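Search this site
Enter keywords
Go

Stitch by Stitch: the Zelirthorpe suture bench

I have been hooked on suturing ever since I tied my first wobbly surgeon's knot on a banana skin, and I still think a practice pad is one of the loveliest bits of kit you can put on a bench. It looks so plain! Then you lean in and there are pores, creases and a cut that wants closing, and the whole afternoon has gone.

This gallery stays close to the work: the pad, the cut and the dark thread. Open any of them up full size if your screen allows, the surface texture is worth it.

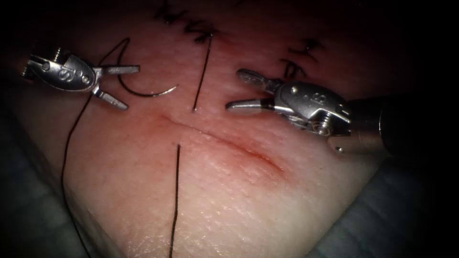 People new to suturing always want to start with the knot (I did too), but the part I love best is choosing where the needle goes in. You want the same distance from the cut on both sides and the same depth, and your needle needs to meet the surface as near to upright as you can manage. Go in too flat and you skim along just under the top, and the edges roll inwards when you tighten. Go in nicely upright, follow the curve round and the two sides come up to meet each other. It is a small thing and it is so satisfying!

Mudassar Sandhu, my co-conspirator at the Zelirthorpe bench, makes his beginners put in 14 stitches with no knots at all, just in and out, before they're allowed to tie anything. I thought it was harsh until I tried it. By the seventh my wrist had stopped arguing with the needle, and by the end I was enjoying the rhythm so much that I went back and did another row.

Thread is the other thing. Dark thread on a pale pad is a gift to anyone learning - you can follow every loop, and there's no hiding a sloppy tail. 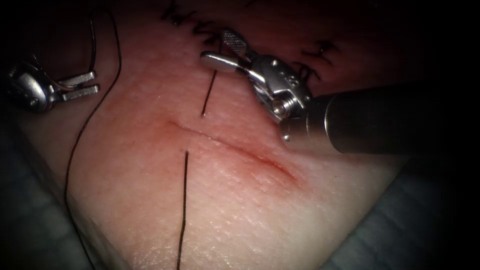

A thin, slightly parted cut across a pale pad, and a long dark thread curving down the left side.

I do like a generous length of thread, even though it gets everywhere. Mudassar likes his short and we have never settled it. Long gives you plenty to pull through and room for a second go at a knot. Short is tidier and quicker, and you spend far less time fishing loops out of the way. If you're practising at home, try both on one pad and see which leaves you less cross.

The curved needle gets its turn next, with a much shorter bit of thread on it.

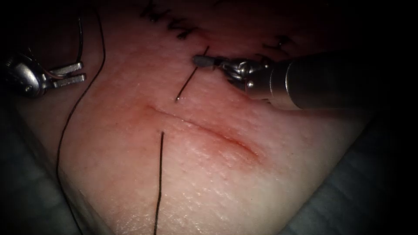 Gallery and words: Annelore Bauerfeind | Posted 3/25/20

Look at the reddish tint along the lower right half of the cut, and the faint gloss where the light lands on the pad. I'm terribly fond of that. The needle is held just above the surface, close to the pad's upper edge, and the dark strand runs down from it in a nearly straight line.

We've got more benches planned for August and I'd love to see your own close-ups before then, neat rows and dreadful tangles alike. Interrupted stitches, running stitches, a mattress stitch if you're feeling brave - send them in and I'll put up another page.

Contact | Copyright Zelirthorpe Suture Bench | Back to top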